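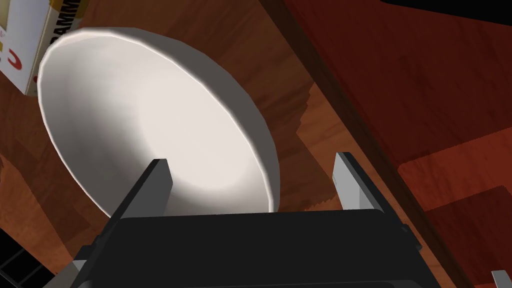 白いボウル(CG)

中高生の化学実験レポート賞、今年度の募集が始まりました

中学生・高校生を対象とした「トロスコム化学実験レポート賞」の今年度の募集が、2022年12月6日(火)に始まりました。学校の授業や部活動、自由研究で行った化学の実験をレポートにまとめて応募するもので、書類による一次審査と、オンラインでの発表による二次審査を経て、各部門の受賞者が決まります。

部門は「身近な物質」「分析と測定」「環境と水」の3部門です。応募は個人でもグループでもかまいませんが、グループの場合は代表者を1名決めてください。同じ学校から複数のグループが応募することもできます。ただし、1人の生徒が応募できるのは1部門のみです。昨年度まで認めていた部門をまたぐ重複応募は、審査の日程の都合により今回から受け付けません。

レポートの書き方

レポートの冒頭に800字以内の要旨を付けてください。要旨には、調べたかったこと、方法、結果の三点を必ず入れます。本文の字数に制限はありませんが、図表を含めてA4判で18ページまでとします。表紙と参考文献はこのページ数に含みません。

昨年度の審査では、要旨に実験の動機だけが書かれ、結果に触れていないレポートが目立ちました。予想と違う結果になった場合も、そのまま書いてください。測定値は平均だけを載せるのではなく、各回の値を表で示すようお願いします。単位の書き落としにも注意が必要です。特に濃度については、質量パーセント濃度とモル濃度が混在しているものがありました。途中で単位を変える場合は、換算の過程を本文に書いてください。

グラフは手書きでも表計算ソフトで作成したものでもかまいません。手書きの場合は方眼紙を使い、軸の名称と目盛りを読み取れる濃さで記入してください。

安全についての確認

実験は必ず指導者の立ち会いのもとで行い、応募用紙の確認欄に指導者の署名をもらってください。家庭で行った実験については、保護者の署名で代えることができます。使用した薬品の名称、濃度、量、廃液の処理方法は、本文の末尾に一覧で示します。市販の洗剤や漂白剤を使った場合も同じです。保護眼鏡の着用が確認できない写真は、審査の資料として受け付けないことがあります。

二次審査と表彰

一次審査を通過した応募者には、学校を通じて結果をお知らせします。二次審査では、スライドを使った発表のあと、審査員との質疑応答があります。発表者はグループの場合でも2名までです。発表の練習に使える見本のスライドは、応募者用のページから取り出せます。

各部門の最優秀レポートには、賞状のほか、協賛のヴィテル社から実験器具が贈られます。器具の内容は、受賞した学校の希望を聞いたうえで決めます。また、分析と測定部門の受賞者は、クシュニール分析センターの見学に招かれます。見学は来年8月を予定しており、センターの設備を使った測定の体験も行います。交通費は主催者が負担します。

応募の方法

応募用紙は募集のページから取り出せます。レポートはPDF形式で、応募用紙とあわせて送信してください。郵送で提出する場合は、返却できませんので必ず写しを手元に残してください。ファイル名は「部門名_学校名_代表者名」とし、空白や記号は使わないでください。締め切りは部門ごとに異なりますので、募集要項の日程表で確認をお願いします。

過去の受賞レポートは、会員向けの資料集「ヴォクム」に収録しています。会員校の先生は、通常の会員番号で閲覧できます。会員でない学校にも、要旨の部分のみ公開しています。昨年度の身近な物質部門で受賞した、紫キャベツの色素が保存温度によってどう変化するかを調べたレポートは、対照実験の組み方が丁寧で、はじめてレポートを書く生徒の参考になります。

顧問の先生方へ

要項の印刷版が必要な場合は、部数と送付先を事務局までお知らせください。生徒への説明用のポスターも同封できます。審査基準についての質問は、メールで受け付けたものを募集のページにまとめて掲載します。個別のレポートの内容に関する相談には、審査の公平を保つためお答えできません。

(教育事業担当)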